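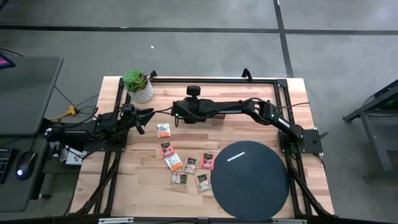
A potted plant and a table top of joined boards in tan, cream and pinkish brown.

Frequently Asked Questions

I'm Yasaman Dehghan and I board houseplants in Sikdale while their people are away. I get the same emails over and over (I like getting them, please keep writing!), so I've put my answers on one page. If yours is missing, send me a note and I'll probably add it.

What exactly do you do?

You drop off your plants, I look after them at my place, and you pick them up when you get home. I water, turn, wipe leaves and snip off dead bits. I don't repot or prune anything big unless you ask me to.

Why not just have a neighbor water them?

If you've got a good neighbor, do that! It's free and your plants don't have to travel. Most of my customers come to me after a neighbor was a little too generous with the watering can. I've lost plants to overwatering myself, years ago, and I still feel bad about one peace lily in particular.

How much does it cost?

It's $28 a week for up to four plants in pots I can lift with one hand. Big floor plants are priced one at a time, so send me a picture with something next to it for scale – a chair works great. Stays of less than a week cost the same as a full week. Sorry, I know, but the check-in and check-out take me just as long either way.

Do you take long stays?

Yes, and I love them. The longest so far was 403 days, for Sombat Jitpraphai's jade plant, which he left when he took a job overseas. It went home a good bit wider than it came. For anything longer than three months I ask for the first month up front, and then I bill monthly.

Are there plants you won't take?

A few. I don't take anything with live pests, even if you think you've got it under control. I don't take carnivorous plants, only because I've never been good with them. And I don't take cut flowers in vases. I've been asked twice, and I felt so mean saying no the second time that I'm putting it here.

How do I know if my plant has pests?

Turn the leaves over and look underneath, especially along the middle vein and where the leaf meets the stem. You're looking for fine webbing, white fluff, little brown bumps, or sticky spots. Look at the soil too. If tiny flies come up when you tap the pot, that's fungus gnats, and you'll want to let the top inch or two dry out and hang up sticky cards before you call me. I check every plant at the door, and anything I'm not sure about waits in the back bedroom, away from the rest.

My plant is already sick. Can you fix it?

Maybe? I'm not a plant doctor and I won't charge you like one. If it's yellow leaves or a bit of droop, bring it in and I'll tell you what I'd try. If it's mush at the base, I'd take a cutting from whatever is still firm and start over. Oranuch Phetsri over in Jolenmont is much better with orchids than I am, so I send those people to her.

What should I tell you when I drop off?

How often you water, how much, and what window it sits in at home. Don't look up what you're supposed to do – tell me what you really do. A plant that's been getting half a mug of tap water every other week for six years is used to it, and I'd like to stick with that.

How should I get my plants to you in one piece?

Water them a couple of days ahead so the soil is damp but not sloshing. Put each pot in a box or a deep bag and stuff newspaper around it so it can't tip. Tall ones can ride on the floor behind the passenger seat. In winter, warm the car up first and drape a loose bag over the leaves for the walk to the door. A few minutes of real cold can ruin a tropical plant, and you won't see the damage until the next day. Please don't put them in the trunk in July.

What kind of light do you have?

The front room faces south and the kitchen faces east. The hallway is pretty dim, and the snake plants and cast iron plants seem fine with it. From November until spring I also run grow lights on a timer, from 7 a.m. to 7 p.m.

Do you have pets or kids around?

No kids. There's one cat, Ding, who is not allowed in the plant rooms. She's old and mostly interested in the radiator.

Will you send me updates?

One photo a week by text, more if something changes. If you'd like to be left alone on your vacation, say so at drop-off and I'll only message about problems.

What happens if a plant dies while you have it?

It's rare, but I won't tell you it can't happen. If it's my fault you get your boarding money back, plus the price of a similar plant from a local nursery. If it's one you can't replace, like your grandmother's Christmas cactus, ask me to take a cutting on day one. I don't charge for that and it makes us both sleep better.

My plant dropped a bunch of leaves after it came home. What did you do?!

Probably nothing, I promise. Moving is hard on plants, and weeping figs are the worst about it. Put it back in its old spot, water it the way you always have, and leave it be for three or four weeks. Don't feed it and don't repot it. If it's still dropping leaves after that, call me.

Can someone else pick up for me?

Sure, just give me their name ahead of time. Gholamreza Hashemi picks up for half his building, so if you live over there you may already be covered.

How do I book, and how early?

Email is best. I have room for 100 pots, and in the summer and over the December holidays the shelves fill up, so give me a month's notice for those if you can. The rest of the year a few days is usually plenty. Drop-off and pickup are between 4 p.m. and 8 p.m., and if you're running late, text me before you get on the road.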